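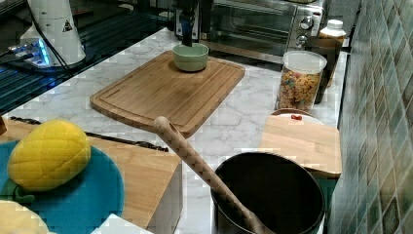

Cutting Boards and Small Kitchens: Your Questions

Paquette Kitchen Workshop, tips page. Last updated August 27, 2026.

Which side of a grooved board should I use?

Both, if the back is flat! The groove is a juice channel, so turn it up for tomatoes, melon, roast chicken and anything else that runs. For bread and herbs I like the plain side, where crumbs don't collect in a little trench.

Is bamboo hard on knives?

A bit harder than maple, yes. I've cooked on bamboo for 14 years and simply hone more often. If you love a very thin, very hard blade, try a softer wood.

How do I wash and oil it?

Hot water, dish soap, a quick scrub along the grain, then stand it on edge to dry. Never the dishwasher, and never a long soak. Once a month (more in February, when the heating is on) rub in food-grade mineral oil, leave it overnight and wipe off the extra. The first time you see the grain come up is such a treat.

Do I really need a second, smaller board?

I'd say so! A big one stays out on the counter and a small one leans nearby for garlic, a lime or a piece of cheese. In our Plukley classes the small board gets grabbed all day long.

What are the little bowls for?

Everything. Chopped scallions, salt, egg shells, the half onion you'll want in ten minutes. Park one at the far corner of the board and sweep things straight in – your cutting space stays clear and you'll feel wonderfully organized.

Can I keep cereal on the counter?

Sure, in a clear canister with a snug lid, well away from the toaster oven. Heat makes it go stale faster. Seeing the colors also tells you when you're running low.

My board slides on a smooth countertop. Help?

Damp dish towel underneath, folded once. Works every time. A rubber shelf liner is fine too, but lift it and dry below it afterward.

Can a warped board be saved?

Often! Lay it hump side up on a damp towel overnight, then dry it on edge. Sølve Dahlgren, who teaches our Honov group, has rescued 13 of them this way – the worst one took three nights.

Where do I send a question?

Drop a note in the box at the Toletti front desk, or ask before class. I read them all, and new answers go up here.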